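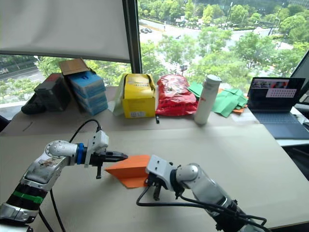
Vilard wide desk, light beige — 3 months in

Posted June 6, 2020

Quick one, I have a stack of orange paper to get through and it's almost dinner.

Bought this in March to replace a wobbly thing I'd had since college. Wanted something wide enough to fold on at one end and still park my junk at the other. Mine is in front of the big window, lengthwise. Best decision I made all spring.

The top

Broad. Really broad. I fold paper planes and other pointy stuff for my niece's class and you need a flat surface with nothing under your elbows. This has it. Light beige, so colored paper shows up well against it and you can see where your edges are meeting. Creases come out sharp if you press with a ruler. My old desk had a grain you could feel through thin paper and every nose fold came out a little fuzzy. None of that here.

It does mark. Bright marker went straight in and left a ghost. Pencil comes off with a damp cloth. I'd put scrap down if you're coloring.

The back part

Slightly raised section along the back. Didn't think I'd care, now I'd miss it. Everything I don't want to file goes up there against the glass: black case with the handle, blue boxes in a pile, the yellow box that never gets closed becuase I'm in and out of it all day. Stuff stays up there and the work area stays mine. Mostly. A bag always ends up at the left end somehow.

No lip on it, so the tall pile leans if you bump the desk. Stack low.

Putting it together

Instructions are bad. Step 10 shows a bolt that isn't in the bag, you want the one from step 4. Usa Suksawat in the store comments figured that out before I did, thank you Usa. Took me an evening alone. Two people would be smarter, the top is heavy and akward to flip.

Glare

Not the desk's fault but if you put it at a window like I did, mornings are rough. Pale top throws the light right back at you. I fold after lunch now.

Versus the Esovon

Borrowed my brother-in-law's Esovon for a week before buying. Narrower, no raised back, legs felt stiffer if I'm fair. If all you need is a laptop spot get that one and save the money. For paper, sewing, models, anything that spreads out — Vilard.

Good: width, flat top, back section
Bad: marker stains, instructions, weight
Meh: color is a bit more yellow than the website

Would buy again. Would not carry it up the stairs again.

Model 2077 if you're searching, the 1649 is the shorter one and they look the same in the thumbnails. Check before you order, I nearly got the wrong one.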